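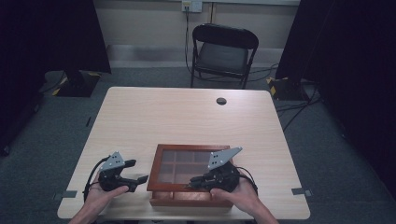
안녕하세요, 차(茶) 구독 서비스 운도(Undeo)를 꾸리고 있는 로케야 사르카르(Rokeya Sarkar)입니다. 드디어 12월에 첫 오프라인 찻집 '스탬데일(Stamdale)'의 문을 엽니다! 보도자료는 딱딱하게 써야 한다는데 제가 그런 걸 영 못해서요, 그냥 말하듯이 적어 볼게요. 찻집에서 쓰기로 한 건 유리 뚜껑에 안이 여섯 칸으로 나뉜 적갈색 나무 상자예요. 칸마다 다른 찻잎을 담아 손님 자리로 가져다드리고, 뚜껑 너머로 구경하다가 마음에 드는 걸 고르시면 바로 우려 드립니다.

온라인으로만 차를 보내 드린 지 2년, 지금 정기구독 회원은 446분이에요. 그동안 제일 많이 받은 문의가 "향을 맡아 보고 살 수는 없나요?"였거든요. 저도 늘 아쉬웠던 부분이라 올봄부터 자리를 보러 다녔고, 결국 오래된 인쇄소가 있던 골목 1층으로 정했습니다. (언덕이 조금 있어요. 편한 신발 추천드려요!)

찻잎은 스리랑카의 헤라트(Herath) 다원에서 들여옵니다. 해발 2000미터 가까운 밭에서 딴 홍차가 중심이고, 겨울에는 계피를 섞은 블렌드도 나와요. 블렌딩을 맡은 말샤 리야나게(Malsha Liyanage)는 이렇게 전해 왔습니다. "우유를 넣어도 향이 안 죽는 차를 만들고 싶었어요. 첫 잔은 꼭 그냥 드셔 보시고, 두 번째 잔에 우유를 부어 주세요."

개점을 기념해 시음용 티백 800개를 준비했어요. 음료를 주문하시면 한 분께 두 개씩 드리고, 다 나가면 끝납니다. 구독 회원은 첫 달 동안 모든 잎차를 10퍼센트 할인해 드려요. 계산하실 때 가입하신 전화번호만 말씀해 주세요.

영업시간은 오전 11시부터 저녁 8시까지, 마지막 주문은 7시 반입니다. 좌석 예약은 받지 않고, 주차장이 없으니 대중교통을 이용해 주세요. 취재나 납품 문의는 홍보 담당 딜루바 아마라싱헤(Dilruba Amarasinghe)에게 연락 주시면 되고, 제품 사진이 필요하신 기자님께는 메일로 따로 보내 드립니다.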